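Purnis Sculpture Archive - support
Ticket 1776: catalog pages showing wrong artist text
Status: open, waiting on Studton
Handled by: Hnat Kravets

Reported problem
Biography for Morgan (the bronze sculptor) has our old web address pasted into the middle of sentences. Also the drawings list stops after 17 entries. Should be 70. Reporter says it was fine in January.

First look
Opened the page, same thing here. Address shows up wherever the text used to say "and". Search and replace gone wrong, pretty sure. Bronzes page is ok, plaster models ok, drawings bad. 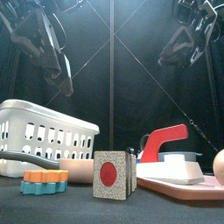
Checked the import log next. Skimitz export ran at 2:40 am and stopped on the charcoal studies, no error, just stops. Ran it again by hand, same spot. Title of that drawing has a curly quote in it. Took the quote out, ran again, got to 68. Better but not all of them.

Tried so far
1. Cleared the page cache. No change.
2. Restored the biography from backup. Backup has the same junk in it, so it's older than we thougt.
3. Pulled the text from the printed exhibition guide and retyped the first two paragraphs. Looks right now. Rest still to do.
4. Turned off the nightly export so it doesn't overwrite the fix.
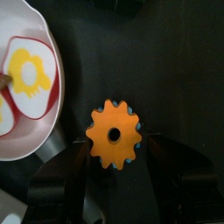

Still missing
Two drawings, both reclining figures, both on loan to Studton. Records exist, I can open them from the admin side. Public page won't list them. Loan status field is blank on both, maybe that's it. Asked Studton for the loan forms, no reply yet.

Also birth and death years are gone from the top line of the biography, brackets with just a dash. Same on four other artists. Will do those by hand, please dont run the bulk date tool, it strips the years again. 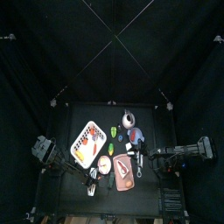

Can I keep adding new bronzes while this is open?
Bronzes are safe to add, they use a different import. Leave drawings and prints alone until the export is back on, and save a copy of any biography text you edit.

Update, 4:15 pm
Filled in loan status on one of the two as a test. It shows up now. Leaving the other blank until Studton confirms the return date. Export still off. Paragraphs three to six of the Morgan text still need retyping, have the guide on my desk.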